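Visit to the Redolwood Shared Filing Center

Report to members of the Priltura Association of Independent Preparers

Prepared by Xinyi Jiang

On 14 November 2024 a group of 12 members visited the shared filing center at Redolwood, at the invitation of its director, Sutrisno Krishnan. The center handles document intake, data entry and first review for small tax and bookkeeping practices that do not have the staff to do this work in their own offices during the filing season. Several of our members had asked whether an arrangement of the same kind would suit them, and the visit was planned with that question in mind.

The center occupies the second floor of a former savings bank. Visitors sign in at the street entrance and leave telephones and bags in lockers before going upstairs. Members were asked to sign a confidentiality form, a copy of which had been sent out beforehand. No client papers were in view on any desk at the time of our tour, and screens in the work area had been switched to a training file.

Intake

The tour began in the intake room. Papers reach the center in sealed pouches from the member practices, or as scans through a secure upload page. Each pouch is logged under the number of the practice and the number of the client, and the name of the client does not appear on the outside. Two clerks open the pouch together and check the contents against the cover sheet. If the sheet and the contents differ, the practice is told the same day and the pouch is set aside.

Mr. Krishnan stated that missing cover sheets are the main cause of delay. A practice that sends wage statements, interest statements and receipts in one envelope with no sheet can expect a wait, as the center will not sort papers on a guess. Practices new to the service receive a supply of printed sheets and one hour of instruction.

Originals are scanned and returned by courier. The center does not keep paper beyond the return date. Members asked who bears the cost of the courier. It is charged to the practice at cost, and it appears as a separate line on the monthly statement.

Data entry and first review

Data entry is done in a long room facing the rear of the building. The center uses a program called Rillum, which places the scanned page beside the entry form. The clerk keys the figures and a second clerk keys the totals without seeing the first entry. Differences are marked for a reviewer. Boyang Jia, who supervises the room, showed the group how a marked item is traced back to the page it came from.

First review covers arithmetic, missing forms, and a comparison with the prior year. It does not cover judgment on deductions, choice of filing status or advice of any kind. These matters stay with the practice, which signs the return and answers for it. The point was made several times during the day and is repeated in the service agreement.

Small business files are handled by a separate team. The bank records of the business are matched to its ledger, and open items are listed for the owner of the practice to settle. The team will not post an open item to a general expense account in order to close a file. Members who have taken over books from other offices will understand the value of this rule.

The group stopped for lunch at noon in the meeting room on the same floor, and discussion of the fee schedule went on through the meal. The schedule has three levels, set by the number of returns a practice expects to send. The lowest level has no minimum. The highest applies to practices sending more than 1000 returns in a season, and none of our members is near that number.

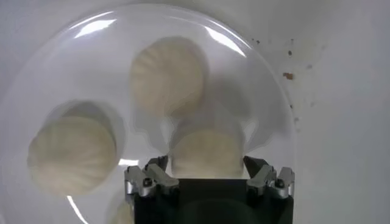
Kaiwen Luo remarked that the middle level would be hard to justify for an office with a short season, as the monthly charge runs through the summer whether or not any returns are sent. Mr. Krishnan replied that the charge covers storage of scans and the handling of extended returns and notices. He agreed to supply a written breakdown. It had not arrived when this report was prepared and will be forwarded to members when it does.

Security and records

After lunch the group was shown the access controls. Each clerk can open only the files assigned that day. Access is removed at the end of the shift and must be granted again the next morning. A log is kept of every page opened, and a practice may ask for the log of any of its own files. Requests are answered in writing.

Scans are held on equipment in the building, with a second copy at another site. The location of the second site was not given. Members wished to know what happens to scans when a practice leaves the service. The files are returned on an encrypted drive and the center's copies are then erased, with a signed statement to that effect. Yuzhen Shen asked whether the statement would satisfy a practice's own written security plan. The answer was that each practice should review the wording against its plan before signing the agreement, and a sample of the statement was handed out.

Staff and training

The center employs 16 clerks during the season and fewer in the remaining months. All complete a course before they handle live files, and a test on confidentiality is repeated each year. Seasonal staff are hired in the fall. March is the busiest month, and leave is not granted during it. New practices are not accepted after the end of January, so that the staff are not learning a new client list at the height of the season.

The group also saw a small help desk, known in the building as Ki after the label on its old telephone line. Member practices may call it with questions on the status of a file. It does not take calls from taxpayers, and practices are asked not to give out the number.

Points for members considering the service

Clients must be told, and where required must give written consent, before their information is sent to an outside preparer or processor. The center supplies a form of consent, but the duty rests with the practice. Members should read the form against their own engagement letters.

The agreement runs for a full year and renews unless notice is given in writing 60 days before the end of the term. Turnaround times are stated as targets and carry no refund if missed. Members with insurance for professional liability should ask their carrier whether work done at the center is covered.

The Association takes no position on whether members should use the service. Copies of the agreement, the fee schedule and the consent form are held at the Association office and may be read there during business hours. Questions for the center may be sent to the office in writing and will be passed on together. The Association thanks Mr. Krishnan and his staff for their time and for the care with which they answered the group's questions.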